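4.3 Preparing the table and checking the wrist view

Do this section after the hand-held gripper is assembled and before the first recording of the day. Two persons make it easier, but one is enough.

1. Hang the black cloth behind the table and fix the top edge with clips. Folds in the cloth are allowed. Bring a second panel forward on the right side, so the doorway is not in the view.

2. Put the depth camera mount at the left edge of the table, with the camera facing the work area. Leave the cables in a loose loop. A tight cable will pull the mount when somebody touches the table.

3. Wipe the markers on both fingers with a dry cloth.

CAUTION: Do not use alcohol on the orange pads. They become hard and must be replaced (part 592).

4. Look at the black ridged surfaces on the inner sides of the fingers. If a ridge is torn, change both sides together. Pads are changed after 2,000 grasps in any case; write the change in the Cadunon log.

5. Place the objects for the task in the middle of the table. For the sorting task use the divided tray, with the tab handle on the far side.

6. Hold the gripper over the table with the fingers open and start the live view. Compare it with Figure 4-2. Both markers must be visible, and the tray must be between the fingers.
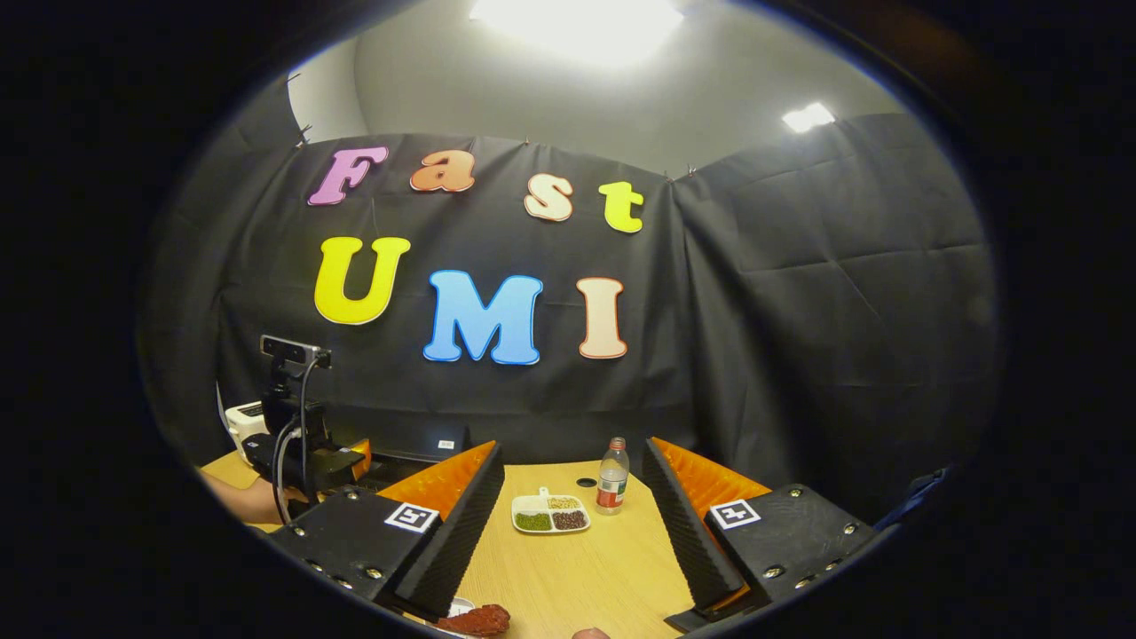 Figure 4-2. View from the gripper camera, fingers open, tray and bottle between them.

7. If one marker is missing, loosen the 2 screws of the camera holder, turn the holder a little and tighten again. Repeat step 6.

NOTE: Ceiling lights in the upper part of the view are normal. Lower the exposure only if a marker looks white and the software loses it.

8. Save the check as "Table ready". The software keeps the last 300 checks.

If step 6 fails after two adjustments, stop and ask Nandi Pillay or Teodor Kurek.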